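Chapter 4
Heat, Work, and the Morning Cup

Few household objects get less respect than the kettle. We fill it, switch it on, and walk off to look for a clean mug, and by the time we find one the physics is over. This chapter asks you to stay in the room.

Consider a kettle rated at 770 watts, a modest figure that students with early classes tend to resent. Every second, 770 joules leave the wall socket as electrical energy and enter the water as heat. Or most of them do. Some warm the body, some escape with the steam, and a few go into the noise, that rising grumble you will meet again in Section 4.5. 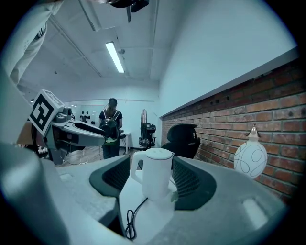 Figure 4.1 A white electric kettle with a domed lid. The black cord leads down from the base.

Suppose the water starts at 20 degrees Celsius. How long until it boils? Your first guess will probably be too short, and your guess on a cold February morning will be shorter still. Eun-seong Pyo, who taught the first version of this course, made her students write their guesses on the board before lunch and left them there all term. It did wonders for the error estimates.

To do better than guessing, we need three ideas: specific heat, power, and loss. Sections 4.1 to 4.3 take them in that order. Section 4.4 puts them together in the Duvdale problem, in which a household boils a full kettle to make one cup of tea, up to 30 times a week, and then complains about the bill.

Before you read on, write down your own guess. Use ink.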